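3.2 Getting children to the table

Before we come to the tastings themselves, we would like to say a little about how the vegetables were chosen, as it took up a good part of our first summer and shaped nearly everything that followed. We had settled on parsnips quite early (Remedios Sebastian grew up eating them and would not hear of leaving them out), but the variety was another matter. Seed catalogs describe almost every parsnip as sweet, and what a grower means by sweet and what a seven-year-old means by it can be a long way apart. In the end we went with two: Havular, a long, pale root bred for flavor, and Grewal, an ordinary supermarket type that most of the families would have met already at somebody's Sunday dinner.
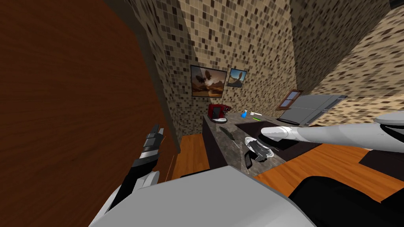 Both were roasted in plain sunflower oil with no salt and no honey, and cut into sticks of the same thickness so that no child could tell them apart by shape. We tried mashing them too, but the pilot group, bless them, refused mash of any kind, and Trevor Gill sensibly suggested we stop there. Altogether 821 children took part over the two school years, and 85 of them had never, according to their parents, swallowed a parsnip before. Each child was offered both varieties at lunch, a week apart, and was free to leave as much as he or she liked on the plate. Leftovers were weighed by Mélanie Marchand and Trí Tạ, usually before two in the afternoon, while the other classes were still out at recess.

Parents also filled in a short form at home on what their child ate in the evening and how many times a new food had been turned down before they gave up offering it. We had expected some grumbling about the paperwork, and there was a little, but many families wrote far more than we had asked for, and those notes were a joy to read. The form asked where the evening meal was eaten as well, and what the child faced while eating, as earlier work by our group had hinted that busy surroundings slow a picky eater down. We sorted the answers into plain, moderate and busy. A wall of small square tiles in a random mix of cream, beige, tan and dark brown, with a framed picture hung on it, as in Figure 7, would go down as busy under this scheme, while painted plaster with a single picture would be moderate. Mahmoud Benmoussa coded all of the forms, and a second reader went over a portion of them without seeing his scores.
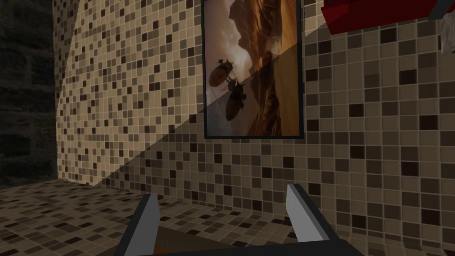

Figure 7. Patterned wall tile with a framed picture.

Sweetness ratings were collected separately, and we should admit that the first version of the scale gave us a good deal of trouble. The children were shown a row of faces running from a frown to a wide grin, and the younger ones simply picked the face they liked best, whatever they had just eaten. We replaced it with a sorting game in which each stick was placed beside a slice of apple or a slice of raw turnip, and this worked much better. Coding of the home forms carried on alongside, and here the small square tiles of Figure 7 were a handy reference, with their thin light grout lines and their scatter of pale and nearly black squares: when a parent's answer was vague, we asked whether the wall was patterned as strongly as that or less so. Most could say at once. Answers that stayed unclear were left out of the comparison in Section 4, though the same children's lunch results were kept.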